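I am writing this thread because many people asked me why I left the Fareck node programme. I will try to explain it slowly. English is not my first language, so please forgive the small mistakes.

For those who don't know it: Fareck is a small payment coin. You lock an amount of coins, you keep a computer running day and night, and for this you get a share of the fees. I joined in March with 357 coins. It was not a big sum for most people, but for me it was three months of saving.

In the beginning I was very happy. The rewards came every morning before breakfast and I could see them in my wallet. My wife said it was like having a hen that lays eggs. A very small hen, but still.

Then the team made a new rule. Every node must answer 89 per cent of the calls from the network, or it loses the reward of that day. I had no problem with this rule. A node which is asleep is no use to anyone.

The problem was how they measured it. The calls were sent by one server only, and this server belonged to Brerura, the company which also sells hosting for the nodes. So the people who rent you a node also decide if your node at home is good enough.

I don't say that they cheated. I have no proof of this and I don't want to accuse anybody. I only say that my node at home failed on 21 days, and in my own logs there was no break on any of those days. I keep the logs and I am glad to share them.

I wrote to support. The first answer was a link to the hosting price list. The second answer was the same link. After this I asked in the public channel, and there Pádraig Mac Mathúna was kind enough to look at my logs with me for a whole evening. Thank you again, Pádraig.

What he found: the calls did reach my machine, and my machine did answer. But the answer had to be back in 5 seconds, and this limit was not written anywhere in the guide. From my village the line is slow in the evening, so I was sometimes late. Late was counted as absent.

Many of you told me to buy a faster computer. I want to be clear that the computer was never the problem. The processor was doing almost nothing. More memory does not make the telephone line shorter.

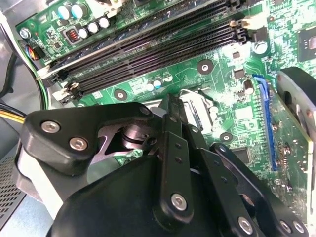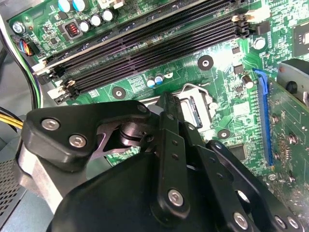 Memory slots on a green motherboard, in all three.
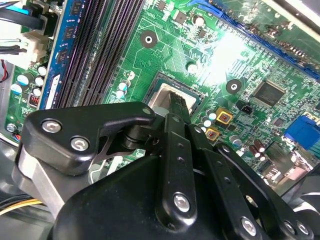 Eamon Madigan made a proposal to have the calls sent from several servers, in different countries, run by different people. I thought it was fair and I voted for it. It did not pass. Most of the votes against came from wallets with nodes in the Brerura hosting. They are allowed to vote as they like, of course.

After the vote I gave notice to unlock my coins. Please read the terms before you do this - the waiting time starts again if you touch the wallet. I sent a tiny test payment on the second day and so I had to wait from the beginning. This was my own mistake, it is written in the guide.

Somebody asked if I lost money. Counting the electricity, I think I am a little below where I started. I sold half of the coins and kept the other half, because I still like the idea of Fareck. Cheap payments between normal people is a good thing.

I am now reading about Cokville and Buckley. Cokville has calls from many servers, but the lock is one year and this is too long for me. Buckley has no lock, but I could not yet find who writes the code. If you run a node for one of them from home, on a normal line, please tell me how it goes in the evenings.

And a request to the Fareck team, if somebody from there reads me: please put the time limit in the guide. It is one sentence. I can write it for you if you want.

I will answer the questions tonight after work. Please don't send me private messages with offers to recover my rewards, I already had four and I blocked them all.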